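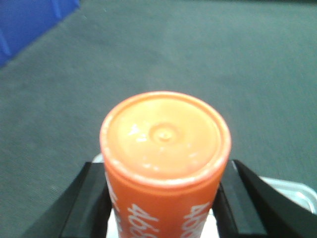
How to pitch a factual series to a small broadcaster

By Fionnuala Moynihan

I love this part of the job. Making television is slow and full of emails about parking, but pitching it is quick, a bit frightening and enormous fun once you know what the person across the table needs from you. This guide is for anyone with an idea for a factual series (travel, crafts, history, food, that sort of thing) who wants to take it to one of the smaller channels or regional streaming services. The big networks work differently and mostly buy from companies they already know. The small ones will read what you send, and quite often they'll write back!

I'll use one of my own projects all the way through, a series called Hovdale, about a valley where three rival brass bands share one rehearsal hall. It was turned down twice, then picked up by a regional channel in Drerstead, and the document that got it through the door was shorter than the first one by a long way.

What you need before you start

An idea you can say out loud in two sentences.
At least one person who has agreed, in writing, to be filmed.
A rough notion of what an episode costs.
A free Saturday for the writing, and a friend who doesn't work in television.

You don't need a company, a logo or a showreel. A short tape helps, and I'll come to that.

Step 1: Watch the channel

Please do this one properly. Pick the channel you want to pitch to and watch an ordinary evening of it from 6pm until you fall asleep. Write down what's on, how long each programme runs, where the breaks fall and what gets repeated. Do it again on a different night. You'll soon notice things the website won't tell you: that everything before nine is half an hour, say, or that they run the same gardening series every spring and clearly have nothing to follow it with.

When I did this for Drerstead I found that their half-hours were really 24 minutes once you took out the breaks, and that nearly everything they made themselves had a presenter. Hovdale didn't have one. I hadn't even thought about it. So I wrote a paragraph on how the series would work with a presenter and how it would work without, and that paragraph took up most of our first meeting.

Step 2: Write the logline

The logline is your two sentences. Who is it about, where are they, and what do they want that they might not get? Mine began life as "a warm and revealing look at community music-making", and you could stick that on anything. Here's the one that worked:

Three brass bands in one valley have a single rehearsal hall between them and a contest every one of them expects to win. Over a winter, we follow each band from the first practice to the day of the contest.

It has people, a place, a squabble and an end. If yours hasn't got an end, find one. A commissioner has to picture the last episode before she can pay for the first.

Read it to your friend who doesn't work in television. Then talk about something else for ten minutes and ask what the series is about. Whatever they say back to you is your real logline, and it's usually better than the one you wrote, so pinch it.

Step 3: Get your people signed up

Access is the word you'll hear, and it means having permission to film the people and places you're promising. It's what you have that a bigger company hasn't. Anyone can look up a brass band, but you've been to the practices and had the tea.

A simple letter will do at this stage. It should say who they are, that they're happy to be in a series made by you, how long the agreement lasts (I ask for a year) and that they won't sign with anyone else in that time. Keep it to a page, in plain words. Give them a few days with it and encourage them to show it to someone at home. If they're unsure, let them be unsure! I lost a wonderful euphonium player from Hovdale that way and I'd still do the same again, as somebody who has been hurried into signing will walk out in week three, and by then you've hired a crew.

Check the places too. A hall belongs to somebody, and a car park often belongs to somebody else.

Step 4: Write the treatment

The treatment is the main document. For a small broadcaster, four pages is plenty. My first draft of Hovdale was 31 pages long, with a history of the valley and a section on valve oil. Nobody at the first channel got as far as the valve oil.

Lay it out like this:

Page one: title, logline, number of episodes, length of each, and a paragraph on what it feels like to watch.
Page two: the people. A short paragraph on each of your main ones, with something they've really said to you.
Page three: the episodes. Three or four lines each.
Page four: how you'll make it, who you are, and when filming would have to begin.

Write it in the present tense, as if the programme is already on. "Episode two opens at the AGM" is far livelier than "episode two would aim to explore". Go through afterwards and take out every "would", "could" and "aim to". I had 38 of them in one draft, and I'd thought it was nearly finished.

For the people, use their own words wherever you can. I carry a notebook and write down what's said straight after I've left the room. One line from a cornet player did more for us than any paragraph of mine.

And don't tell the reader it's funny. Put something funny in.

Step 5: Work out a budget you can talk about

You won't be asked for a full budget at the first meeting, but you'll be asked for a figure, and it's lovely to have one ready. Start with days. How many days of filming for each episode? How many people on each of those days? How many weeks in the edit? Multiply those by what people cost where you live, then add travel, insurance, music and a bit for things going wrong.

Music caught me out badly. A brass band plays other people's tunes, and those tunes have to be cleared. I'd put down nothing at all for it! Ask yourself early on what your people will have playing, singing, showing on a telly or hanging on the wall.

If your total is far above what the channel seems to spend, don't shave a little off every line. Change the shape of the thing. We took Hovdale down from eight episodes to six, and it was a better series for it.

Step 6: Make a short tape

Two or three minutes is right. It doesn't have to look expensive, and a phone is fine if you hold it steady and get the microphone close. What the channel wants to see is whether your people are good company on screen. Film one of them doing the thing they do and talking as they do it. Leave off the drone shots and the big music, and get somebody's face on screen inside the first 7 seconds.

Sound matters more than picture. If there's a fridge humming, switch it off, and put your car keys in it so you remember to switch it back on before you leave.

Step 7: Send it to a person

Find a name. Look at the end credits of the channel's own programmes, ring the switchboard, or ask at one of the open days that smaller channels hold. I went to one in Limcombe with 278 other hopefuls and came away with two email addresses and a cold. One of those addresses was the right one.

Keep your email to a few lines. Put the title and the logline in, say in one sentence why you thought of them, and attach the treatment as a PDF. Put the tape behind a link that doesn't need a password. Your subject line should be the title and the words "factual series", so it can be found again in a month's time.

Then wait three weeks. If you've heard nothing, send one cheerful line asking whether it arrived. After another three, try the next channel on your list.

Step 8: The meeting

Hurrah, you've got one! It'll probably be half an hour and they'll probably be late. Don't read them the treatment, they've got it in front of them. Tell them about the moment you knew there was a series in it. With Hovdale it was watching two bands try to leave the hall and arrive at it through the same door, with tubas.

Bring questions. What's doing well for them? Which slot are they struggling to fill? How long does a decision usually take, and who else has to agree? Write the answers down, as you'll want them for your next idea even if this one goes nowhere.

If they suggest a change, don't say yes or no on the spot. Say you'd like to go away and think about how it would work, and then really do it and send them half a page by the end of the week. That half page is often what turns a nice chat into a second meeting.

If it's a no

Ask if they'd mind telling you why. Plenty will. The first channel told me Hovdale was too like something they'd already ordered, and the second, a lovely outfit called Coughlan, said they'd stopped making anything longer than ten minutes. Neither had anything to do with the bands. I changed the opening page, sorted out the music costs and sent it off again the following February.

Start a plain list of who has seen what and when, and what they said. Mine is in the back of the same notebook as the cornet player.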